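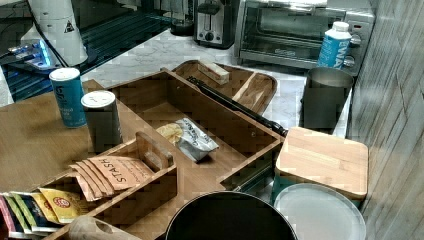

Take the tea out of the paper boxes the day you buy it, my sister-in-law keeps telling me, or the boxes win. She's right. I put it off for most of a year and now I've finally done it. Notes on the tea and snack corner, for anyone doing the same job.

1/ The starting point was a shelf of tea boxes, most of them half empty, two of them completely empty. The cardboard took up more room than the tea did. I flattened all of it and put it out with the recycling.

2/ All the tea that comes in its own wrapper now lives in a wooden organizer with dividers. The colored packets stand upright in a row, packed tight so they don't slump. The Stash packets got fanned and leaned because I drink those most and want to grab one without looking.

3/ Upright is better than flat. I tried flat first. The bottom layer never gets used and you end up finding peppermint from a previous apartment.

4/ The long compartment is for snack bags. I had planned to put granola bars there. Snack bags turned out to be the thing people in this house leave lying around, so they got the space.

5/ One rule for the snack compartment: if it's open, fold it over and eat it next. We'll see how long that lasts.

6/ Someone asked if the organizer is from Vernine. No. I looked at the Vernine one and the compartments were all the same size, which doesn't work if you want tea and chips in one box. Mine was secondhand and has no label on it that I could find.

7/ It has a little divider with a handle cut into it. I like this more than I expected to. It keeps the snacks out of the tea.

8/ Canisters stay outside the box. They're too tall for it and I'd rather have them on the wooden top next to it. One blue, one dark gray, both with white lids. The gray one needs a label on the near side. I have opened it looking for the wrong thing three times since August.

9/ Loose tea goes in a canister, wrapped bags go in the organizer. Bags without wrappers were the problem, so I stopped buying them. The last of a box of those went to work with me and was gone by 11.

10/ Wooden tray goes behind the organizer. The idea is that you can load it up with mugs and carry everything to the couch. At the moment it collects things. I'm going to clear it tonight and then see what comes back.

11/ Cleaning: dry cloth for the wood, and a small dry paintbrush for the corners. Tea dust gets into the corners. I don't use spray in there with paper packets an inch away.

12/ Replying to a few people at once. Yes, it could go in a drawer, but my drawers are 6 inches deep and already full. No, I don't sort by color. Black tea is together and herbal is together and that's all the sorting it gets.

13/ To whoever asked about smell: mint does get into everything, even through the wrappers. Mine is going at the far end of the row. If you have a lot of it, give it a separate tin with a tight lid.

14/ Still to do: label for the gray canister, find a spot for the honey, and decide if the cloth bag stays on the counter or goes on the hook by the door. I'm leaning toward the hook.

15/ Coffee shelf is next. I opened that cabinet this morning and closed it again.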